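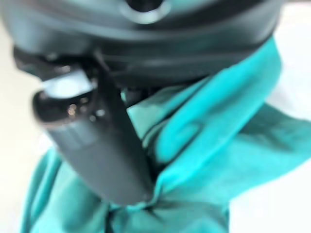
Notebook, Varkia guest floor, linen and lost garment handling
December, entry started 06:40

Purpose: work out which parts of room turnover can move to the robot and what that does to the attendants' shift. Broltutent runs 490 rooms on the current contract. The attendants' sheet has 1052 loose-item pickups logged for the period, meaning anything soft left on a bed or floor that has to come off before stripping.

Setup
Two arms, wrist cameras on both, head camera for placement. Nishimura grip settings loaded as received, no edits. Test items are one teal cloth and one black garment. White sheets on the bed, made up before the run.

Notes on grip
Teal is easy to segment at any distance. Close in, the wrist view goes soft and I would not trust it for edge finding. Take the grasp point from the head camera and use the wrist view only to confirm there is cloth at the finger.

Black is the harder case. Black cloth against black finger and black pads gives very little contrast once the garment is up in the gripper. The threshold is still the Pernora default and needs its own value for dark textiles. 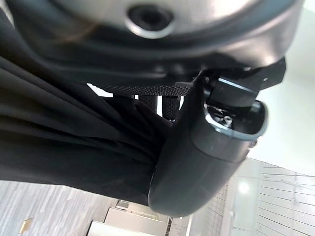

Effect on the shift
Discussed with the morning crew before start. Main points:
- Bending and reaching across the mattress is the part they want gone. Agreed.
- Checking pockets stays with a person. So does deciding what is guest property.
- Pairs currently work a room together. If the robot clears, one attendant could follow and make up, but they do not want to work alone on a floor. Open item, goes to the floor lead before any schedule is drawn.
- Somebody has to be trained on resets. The crew asked for 2 per shift, with the training hours paid. Passed on.

Pace is slower than a person at this task. Almost 100 grasps are needed before I quote a cycle time, so no number in this entry.

Bed position
Stand at the foot, arms in over the near edge. Keep the loose cable on the right forearm clear of the sheet. Left hand works the middle of the bed, right hand the near edge and the drape. 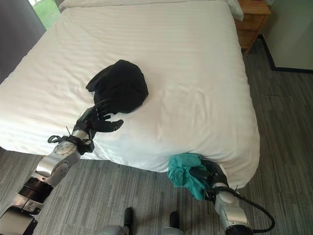 To do
Separate threshold for dark cloth.
Check cable routing, right forearm.
Ask laundry if sorting by color at the bed saves them a step - they may prefer one mixed bag.
Revised task list to the crew before the next run, on paper, posted by the linen room door.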